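Diary > 2019 > The Shelf Problem

Search this diary Go Advanced search

12 Feb 2019

Got up with the firm intention of dealing with paper and ended the morning thinking about shelves. Most of my plans go this way. I'd made a pot of tea, opened the folder marked URGENT (it contains a takeaway menu and a bank letter from last April) and then decided that what stood between me and an orderly life was the absence of somewhere to stand the laptop.

So, the shelf. It is low, yellow at the ends and pink behind, with a blue top.

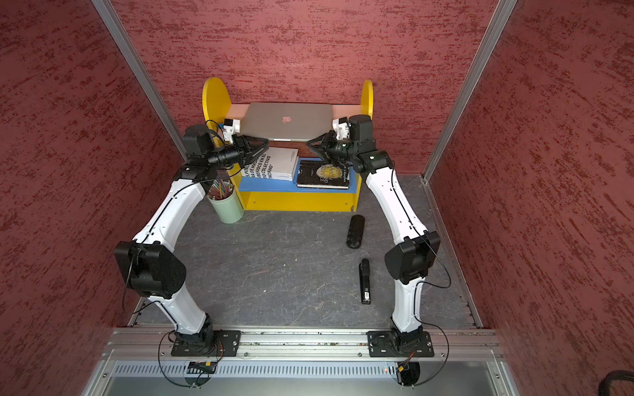

Closed silver laptop, yellow shelf, dark red walls, both times.
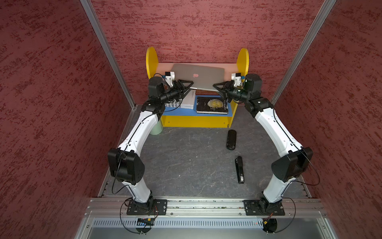 I have been turning over the question of laptops on shelves ever since. Mine lives on the dining table, where it has lived for so long that I now eat at an angle. In the evenings I close it and put the post on top, then a magazine on top of the post, and in the morning I lift the whole lot off in one go like the lid of a pie. It can't be good for the hinge. It certainly isn't good for the post.

The obvious answer is to keep it with the books. It is book-shaped, more or less, and it shuts. Stood on its edge it would take up less room than the cookery books I don't cook from. The trouble is that I know myself. Anything I put away upright I stop believing in. I once shelved a road atlas so successfully that I bought another.

Measured the alcove before lunch. It is not the width I've been telling people it is. I've been saying for years that you could get a proper bookcase in there, and you could, if you were prepared to have it stick out past the door and bruise everyone who came in. Measured again from the other side in case the wall had been unfair. Same. Wrote the number on the back of my hand and washed up straight afterwards, so had to measure a third time.

Lunch was soup. Ate it at an angle.

Afterwards I looked at the Tonari catalogue, which comes whether I want it or not. They do a low bench called the Cadska that is meant to go under a window and hold "the things you reach for". In the photograph what you reach for is one pear and a folded blanket. I'd like to meet the household that reaches for these. It costs 200 pounds, or 19 more if you want it painted, and I did want it painted, having got colour on the brain. You can't have yellow. You can have Oat, Deeper Oat, or a grey that looks like the inside of a kettle.

Put the catalogue down and went to look at the shelf I've already got, the one in the back bedroom. I painted it myself the winter I moved in and the tin said Buttermilk. It has the colour of a plaster that has been on too long. The left end has a chip where I caught it with the hoover, and the screws don't match, one of them being brass and much too pleased with itself. But it's solid, and it is already in the house, two great points in its favour when you consider the stairs.

Took everything off it. This was the mistake. A full shelf looks like a full shelf, but once the things are on the floor they become decisions. There was a Spanish phrasebook from a holiday I mostly spent asking for the bill. There was a novel with a boarding pass in it at page six. There was a jigsaw, 2,337 pieces according to the lid, an odd sort of number, and I suspect the makers simply stopped when they got tired. It shows the harbour at Tundemden in fog. I did the edges once and then lost my nerve, as the middle is all one colour and that colour is fog.

I gave myself a rule: it goes back, it goes to the charity box, or it goes in the bin. By three o'clock I had a fourth pile, for things I wished to sit on the bed and look at. The fourth pile was the largest. The charity box had a single oven glove in it.

Wiped the shelf down with a cloth and vinegar. The bedroom now smells like a chip shop with a bed in it. Opened the window, got cold, shut the window, had a biscuit.

Then the trial. Stood the laptop up against the back with its lid facing out, and it slid down at once and lay flat, looking comfortable. Tried it with a folded tea towel in front of its feet. Tried it with the phrasebook as a wedge, the most use I've had out of that book in either language. It stayed up. I stepped back to admire it and saw that the charger won't reach, the nearest socket being behind the wardrobe, and the wardrobe having been built in there by somebody who hated electricity.

So the shelf is clean, the laptop is back on the dining table and the post is on top of it. I ordered a curry from Chaiyaporn, using the menu out of the URGENT folder, which I suppose counts as dealing with paper. The prices have gone up. They let me have the old one for the spring rolls — I think out of pity, I did read it to them quite slowly.

Bed at about 6 minutes past midnight, after moving the fourth pile off it and on to the shelf.

Recent entries
The Kettle and Its Enemies
A Drawer Too Far
Notes on Other People's Curtains
I Buy a Lamp and Regret the Bulb
Returning the Rug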